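Stulletura School – classroom assistant wanted, from September

Our primary school in Doolan is looking for one classroom assistant for the two youngest classes. You will help the children with reading and be with them at lunch. The work is 30 hours a week. We have 103 pupils.
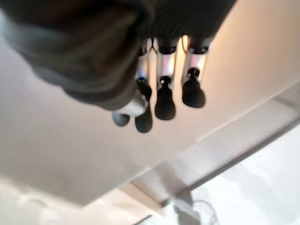 Experience with small children is welcome, but we can also train you. A second language is a plus – many of our families speak one at home. Please send a short letter to the head teacher, Ivone Prado, and give us the names of two people who know your work.

Comments (2)

Asif Sial
Is it possible to share the post between two persons?

Ivone Prado
Yes, Asif, please write this in your letter.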